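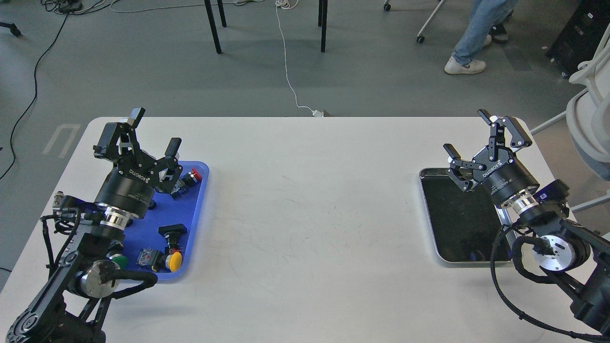 Visit report: two-arm sorting cell at Plilladberg

Oct 12, 2025

Vibeke Bech and I drove out to Plilladberg to look at the two-arm sorting package they have been offering since September. Our shop, Drernarside, refurbishes control panels. We end up with bins of mixed push buttons that somebody has to sort by hand before they can be tested. The package is called Flirnutix and it is sold as a kit: two arms, two grippers, the software, and a setup visit of 3 days.

Our host was Evdokia Chatzigeorgiou, who handles customer trials. She skipped the slides and took us straight to the table, which suited us.

What is on offer

The layout is simple. Parts go in a blue plastic tray on the left and come out in a steel tray on the right, with one arm at each end of a white table. The grippers are Robotiq two-finger units. Plilladberg doesn't make its own and has no plans to. Either tray can be swapped for whatever bin you already use, within the reach of the arms, but the software has to be told the new rim height. 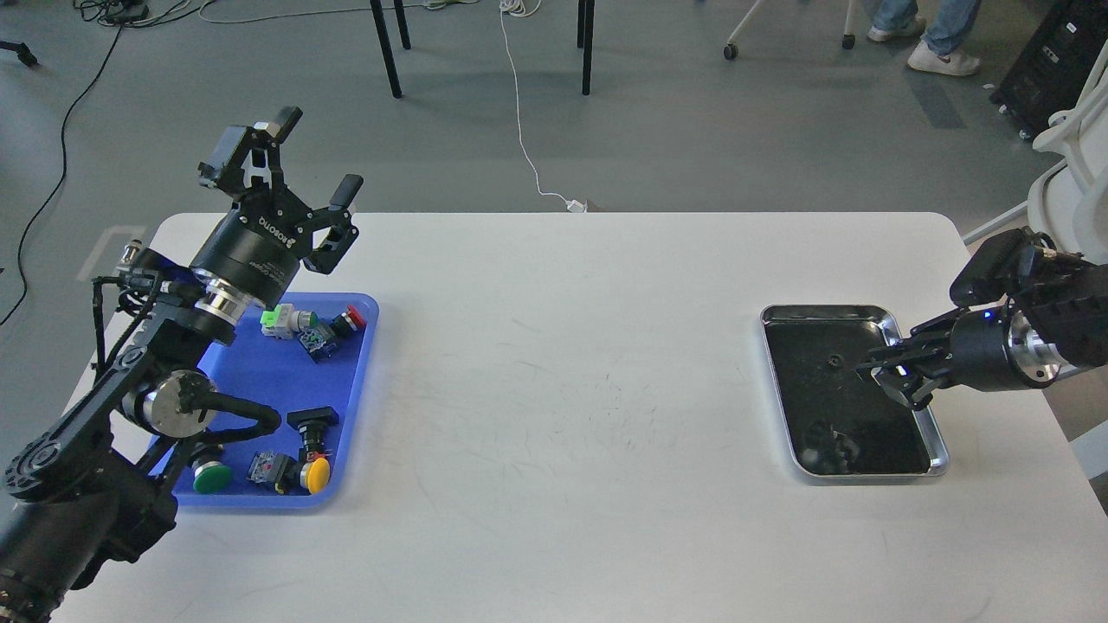
Left arm over the blue tray, with green and yellow mushroom buttons among the switches.

The parts were much like ours. There were mushroom heads, square heads, and bare contact blocks, and some of them were lying on their sides. That matters to us, as our buttons never arrive standing up. Evdokia said the quote assumes parts in any position and that you don't pay more for a messy tray. You do pay more for part types. The base license covers 100 types and the next step up covers 343. We have more than the first and fewer than the second, so we would be buying the larger one.

Teaching a new type is done by guiding the arms through the pick a number of times. Vibeke asked whether our own people could do it. They can, after the setup visit, and the recordings stay with the customer. I was glad to get that in writing.
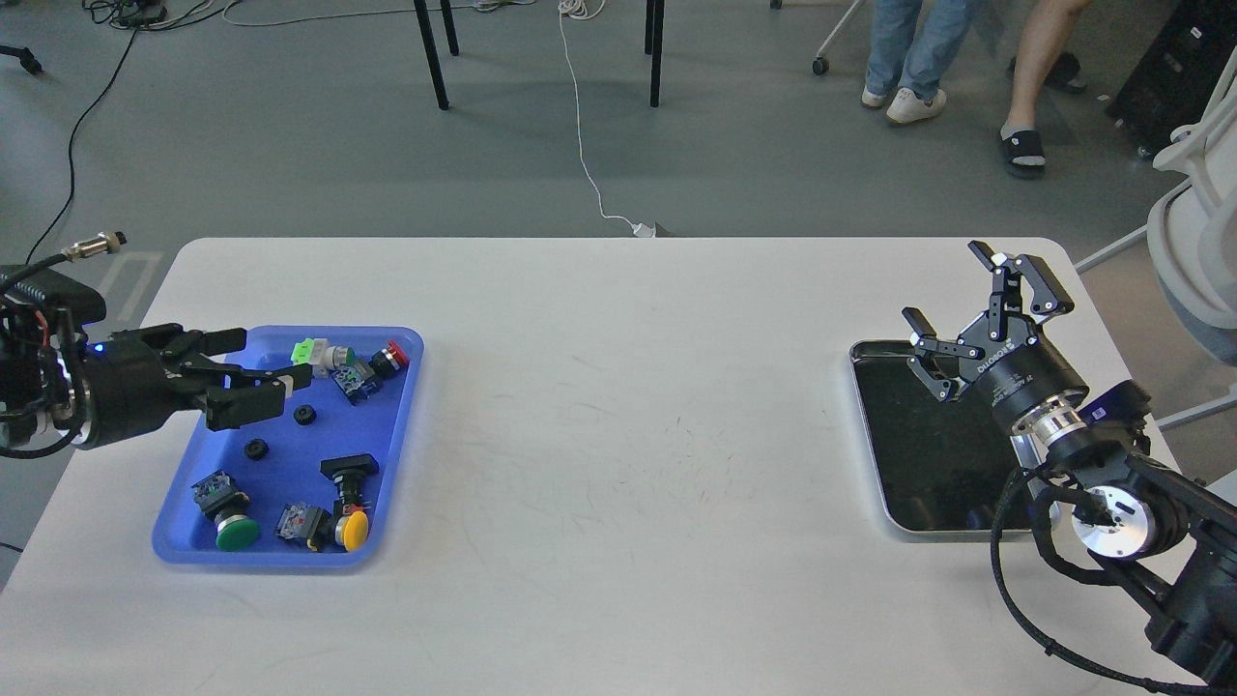
Right gripper open, the left one near the corner of the parts tray. The steel tray is empty.

Points I would raise before ordering

Small loose parts. Rings and caps come off our older buttons all the time, and I would want a trial with a handful of them mixed in. Evdokia agreed to run one if we ship her a box.

Clear housings. We have plenty of these, and some in the demo tray were see-through too. I asked for separate results on them and she will send what she has.

Floor space. The table itself is modest, but you need room to walk behind it and somewhere for the controllers and cabling to go. Our back bench would have to move. 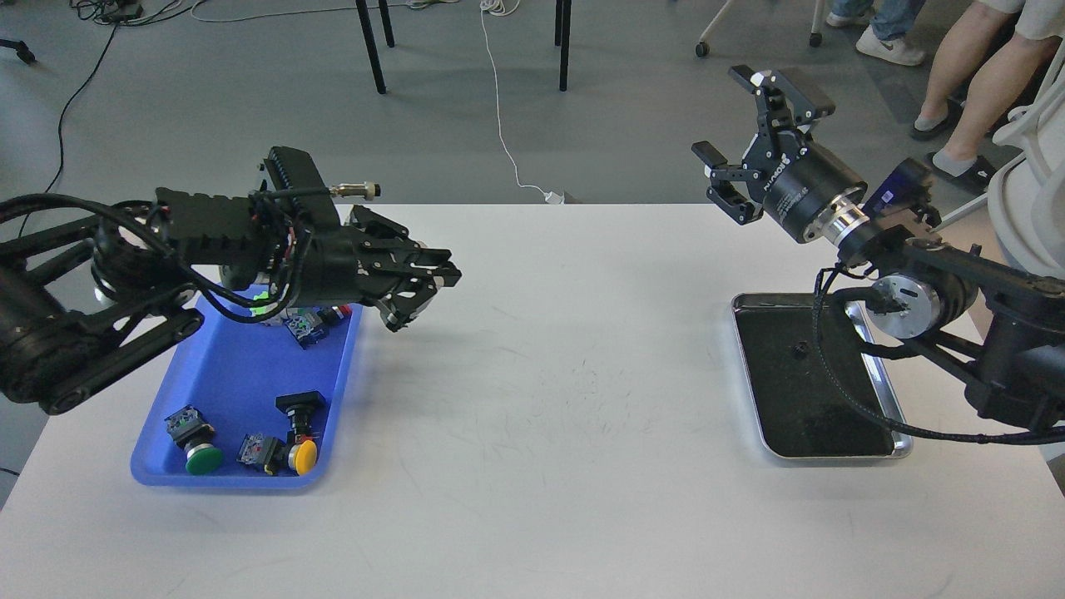

Service. Support in our area goes through Falcão, who also look after our label printers. They have been fine on the printers — slow on spares, though, and I would want a spare set of gripper fingers in the first order. The support contract is 983 a month with phone cover on weekdays only.

Vibeke is packing the box of samples now. She wants the worst of the old stock in it, including the ones with cracked collars. I have asked Evdokia to hold the price until we have the trial results, and she is checking with her office.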